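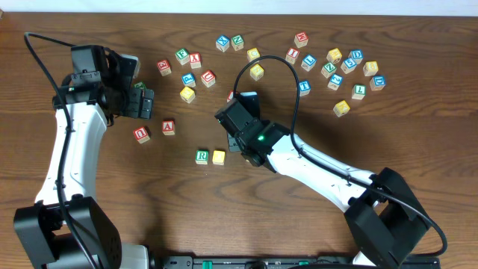 Forkora Toy Library: Borrowing and Care FAQ
Last revised 2023-05-05

Who can borrow?
Any adult with a current household card. A card covers every child living at the same address. Groups and home daycares need a group card, issued by Conceição Teixeira at the front desk.

How many items can I have at one time?
Four on a household card, eight on a group card. A boxed set counts as one item regardless of how many pieces it holds.

How long is the loan period?
14 days, renewable once if no other household has placed a hold. Renewals made after the due date are not accepted. The return slot is for puzzles and books only; boxed sets must be handed in at the desk.
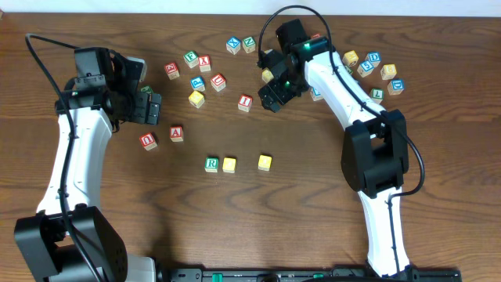
Alphabet blocks painted in red, green, blue and yellow.

What happens if a piece is missing?
Report it at return. The set is held on the shelf for 14 days, during which the piece can be brought in at no charge. After that a replacement fee applies, at the rate printed on the inside of the lid. Sets with a missing piece are tagged and stay in circulation if they can still be used. Game sets with a missing die or timer are withdrawn until the part is replaced.

How should wooden toys be cleaned before return?
Wipe with a cloth dampened in water and a small amount of dish soap, then with a second cloth dampened in plain water. Air dry for at least eight hours before closing the box. Do not soak, and do not use a dishwasher. Bleach and alcohol wipes lift printed color and void the no-fee return.

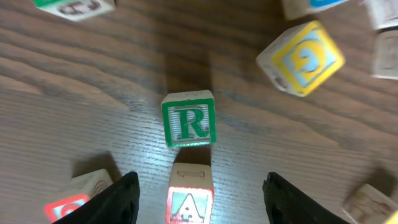

Can I repair a damaged item myself?
No. Glue and paint used at home may not be suitable for toys that go in the mouth. Place the broken part in the bag supplied with the set and note the damage on the loan slip. Repairs are done by Vasco Garcia and are usually finished within one loan period.

Are there age limits?
Each box carries an age label. Sets with small parts are not issued on cards registered only for children under three. The label follows the maker's rating — staff cannot override it.

Do you accept donations?
Yes, for wooden toys, puzzles and board games in complete condition. Plush toys and anything with a sealed battery are declined. Leave donations at the Gilleo branch, where Ermelinda Arruda checks them before they are cataloged.
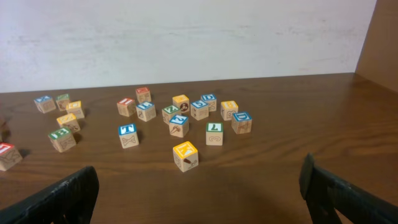
Which branch should I contact?
Loans, holds and fees: Forkora main desk, extension 44. Donations: Gilleo branch, extension 8. The Kwok branch is a pickup point only and does not take payments. It closes for inventory in November; holds are sent to the main desk during that time.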